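カテゴリ:設置ガイド > 第4章 作業台

4.2 穴あき天板の取り付けと水平調整

本節では、作業台「Zendus」の脚部組み立て完了後に行う、天板の固定および水平調整の手順を説明します。作業は必ず二名で行ってください。

1. 設置場所の床面を清掃し、脚部のアジャスターをすべて最下位置まで締め込みます。
2. 天板を脚部フレームに載せ、四隅の取付穴を合わせます。
3. 付属の固定ボルト12本を仮締めします。
4. 水準器を天板中央に置き、長辺方向、短辺方向の順にアジャスターで調整します。
5. ボルトを対角の順に本締めします。

注意:本締めの前に機器を載せないでください。天板が変形するおそれがあります。

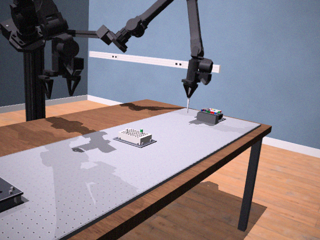 図4-2 明るい灰色の穴あき天板を備えた木製の台(CGによる表示)

天板の穴には、別売の固定具(品番2114)を取り付けることができます。使用しない穴には防塵キャップをはめ、粉じんや液体の侵入を防いでください。

備考:アジャスターのゆるみは、使用開始から一か月後に再度点検してください。以後の点検間隔は、第7章の保守表に従います。

警告:薬液がこぼれた場合は、直ちに電源を遮断し、保護手袋を着用のうえ拭き取ってください。溶剤を含む洗浄剤は使用できません。

設置後の記録は、巻末の設置確認票に記入し、設備管理担当者が保管してください。

最終更新日:2024年1月22日

関連項目
・4.1 脚部の組み立て
・4.3 固定具の取り付け
・7.1 定期点検と保守表
・Pretel 収納棚の連結方法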